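Arkov Film Notes is looking for new reviewers

Arkov Film Notes is a small website about the kind of action and crime movies that used to live on the bottom shelf of the rental store: Hong Kong thrillers with three different English titles, revenge pictures shot in a couple of weeks, cop movies where the plot is mostly an excuse for somebody to go through a window. We love them dearly, we write about them at some length, and we have reached the point where there are far more discs on the shelf than people to watch them. So we would like a few more of you to come and write with us.

We are taking on up to 7 new reviewers for the coming season. You don't need to have been published anywhere, and you certainly don't need a film degree (a couple of us have one and it has never once come up). What we would like is somebody who watches closely, remembers what they saw, and can tell a reader who has never heard of the movie whether it is worth an evening.

What you would be writing

Most of our pieces are single reviews of between 1,000 and 2,000 words. They usually give a fair account of the story without spoiling the last act, say something about the cast and the people behind the camera, and then get into the fights, the music, the dubbing and whatever else makes that particular movie what it is. If the disc has a commentary or an interview on it, we like to hear whether it's any good. Readers write to us about picture quality more than anything else, so please do mention which release you watched and whether the subtitles make sense.

We ask for 2 reviews a month. If life gets in the way, and it does, just drop us a line and we'll move things around. Several of our regulars disappear every June for exams or family trips and come back perfectly happy.

We are especially short of people for these areas:

Women-led action from Hong Kong and Taiwan, including the cheaper and stranger end of it
Italian police movies, which we have shamefully neglected
Filipino and Indonesian action, in whatever condition it survives
Straight-to-video thrillers, the sort with a saxophone on the soundtrack

If your own corner is something else entirely, tell us about it anyway. Our Turkish section exists only because a reader wrote in to complain that we didn't have one, and we asked her to start it.

A word about the rougher material

A good many of these movies contain violence against women, and some of them handle it very badly. We don't ask anyone to watch something they would rather not, and you can turn down a title without giving a reason. When you do take one on, we'd like you to write about it plainly and with some care, and let readers know what they are in for before they rent it. Jokes are welcome nearly everywhere on the site, but please leave them out there.

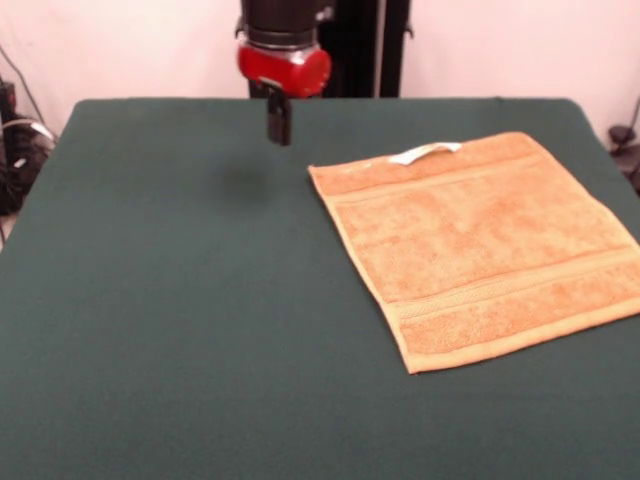

What we can offer

The fee is modest and it is the same for everybody, new or old. We will send you the details when we write back to you, so that you can decide before doing any work for us. You keep any disc we send you for review, and you keep the rights to your writing after it has been on the site for a year. Every piece is read by an editor who will go through it with you line by line if you'd like that, or leave you mostly alone if you wouldn't.

You will also get access to the Potia shelf, our lending collection, which goes out by mail and has a fair number of movies that have never made it past tape. Please be gentle with the tapes.

How to apply

Send us one sample review of a movie that fits the site, up to 1,000 words, pasted into the body of your email. Please choose something we haven't covered already (the A to Z page is the quickest way to check). Along with it, write us a paragraph or so about what you like to watch and how you came to it, and list a few titles you'd be glad to take on first. There's no need for a résumé.

Put "New reviewer" in the subject line and use the address on our contact page. The last day for samples is 17th September. We read every one of them ourselves, so it may be a few weeks before you hear from us, but you will get an answer either way, and if it's a no we'll try to say something useful about your piece.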